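Call for Participants: Help Us Write the House Rules for Household Manipulation in Simulation

Posted October 31, 2020 by the Saseter good practice group

For the past couple of years, four of us at Saseter have been trying to put down on paper what a lot of people in simulated robotics already do by habit. We started with a short note about how to name episodes, and it grew, as these things do, into a draft guide called Huaranga that covers how a simulated arm should be operated, recorded and reviewed when it works among furniture and ordinary objects. The draft now has 92 rules in it. Some of them are good, some of them say the same thing twice, and a few were written late in the evening and probably ought to go. We would love your help in sorting out which is which.

We are looking for people who will read recorded episodes alongside the draft and tell us, kindly but plainly, where a rule can't be applied or where two sensible people would apply it differently. The views you'll be working with are mostly gripper views from the shared room, with the dresser and the table close together and both fingers open.

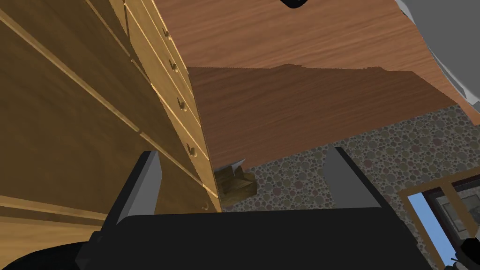 Who we would like to hear from

You don't need a degree in robotics, and you don't need to have written a standard before. Peiyu Tang, who looks after the reading sessions, came to us from technical editing, and Walter Urrego spent years training machine operators before he ever touched a simulator. What matters to us is that you read carefully and are willing to say "I don't understand this sentence" as often as you need to. We would be especially glad to hear from:

People who have operated a real or simulated arm by remote control, even briefly
People who label or review recorded robot episodes
Safety trainers, inspectors and anyone who has had to turn a written rule into something done on a shop floor
Students in their final year or beyond, in any subject, who enjoy a good argument about wording

You should be comfortable reading English. If you would rather write your comments in Spanish or Italian, please go ahead – Eliécer Cáceres and Cinzia Parisi will read them in the original and bring them to the group.

What you would be doing

Each participant gets a packet of episodes and a section of the draft. You watch an episode, mark the moments where a rule applies, and write a line or two on whether it was followed. Then you compare notes with a partner who had the same packet. The disagreements are the most useful thing you can give us, so please don't smooth them over to be polite!

The section that needs the most attention is the one on shared workspaces. Our present wording says that an operator should keep the other arm in view "where practical" and should not begin a grasp while something unidentified lies between the fingers and the target. That sounded perfectly clear to us until we tried it on views like the one below, with a long light grey piece in front of a big dark ball and a second arm coming in on the right.

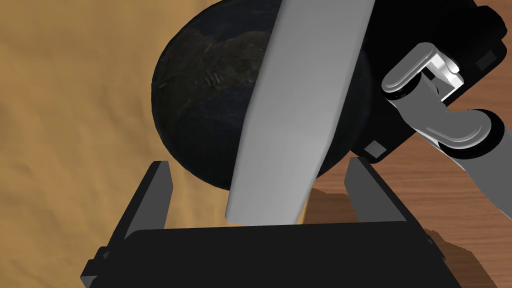

Is the target the ball or the thing in front of it? Does a reviewer have to know what an object is called before saying the approach was a fair one? Chia-hao Yu thinks the rule should ask only whether the operator paused, and Cinzia thinks a pause tells you very little unless the reason for it gets written down. We have gone back and forth on this since March, and fresh eyes would be a real kindness.

The other sections open for reading are approach speed near drawers and other furniture, what to do when the fingers block the operator's view, how to log a failed attempt, and how much a reviewer may correct in somebody else's record. You may ask for a particular section, and we will do our best to give it to you.

Time and thanks

Please plan on about 5 hours a week while the reading is under way. Everything is done from home on your own computer. The episodes play in the Trokow viewer, which runs in a browser, and we will send you a login and a short guide to the buttons. Everyone who finishes a packet will be named in the published guide, unless you would prefer not to be, and Brundel is kindly covering a modest payment for each completed packet.

How to apply

Send us a letter of no more than 2,000 characters telling us what kind of work you have done and describing one rule, from any job you have ever held, that you thought was badly written. A résumé is welcome but not needed. Please mention which section interests you most and whether you have a preferred language for comments. Peiyu reads every letter and will write back to you either way.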